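The Rack Stays Out

Every kitchen I have lived in has had a dish rack, and every one of them was meant to be temporary. You buy it the week you move in, with the understanding that it will go under the sink as soon as the real kitchen arrives. The real kitchen does not arrive. Mine, in the apartment on Stalham Street, has been on the counter so long that I now wipe around it, the way you mow around a tree.

I had a dishwasher once. It came with the place in Ledesma, took 36 minutes on a setting called Quick, and left a gray film on the glasses that my mother, visiting one February, identified without being asked. When it died I priced a replacement at $1,011 before installation, closed the laptop, and washed the plates by hand. That was five years ago. I keep meaning to reopen the laptop.

The case for the rack is mostly a case against towels. A towel that has dried four plates is a damp cloth with opinions about the fifth. Air is free, and it doesn't need laundering. All a rack has to do is hold a plate on its edge and let the drips go somewhere you can live with.

You would think this was a solved problem. Morkia, the housewares shop at the bottom of my hill, stocks racks with two tiers, racks that fold flat, racks with a little swiveling spout, and one in bamboo that seems to have been designed by someone who had only heard of water. I have owned the bamboo one. By spring it had a smell, and by summer it was kindling. Plain wire wins every time, and it wins by having almost nothing to it. When it gets grubby you put it in the sink and run the tap.

Loading is where households come apart. I am a back-to-front person: first plate in the rearmost slot, the next one ahead of it, bowls last and tilted. The other school drops things in wherever the hand happens to be, then acts surprised when a saucepan lid slides out at 11:15 at night and wakes the dog downstairs. I have lived with a member of this school. We are still on good terms, but we no longer share a sink.

Then there is the matter of what goes in it. Matching sets are for people who don't break things. My Rada dinner plates started as a dozen, and what remains has been topped up from thrift stores and departing roommates until the whole stack looks like a bus line. I've stopped minding. A plain cream plate will stand next to anything, and a child's plate with a worn cartoon on it is exactly the right size for toast - a fact I would rather not defend to dinner guests.

They get the blue ones.
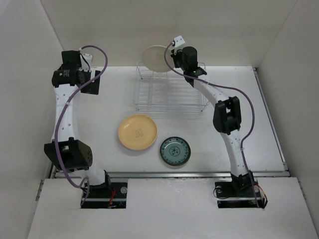
Cream plate in the rack, yellow and blue on the table.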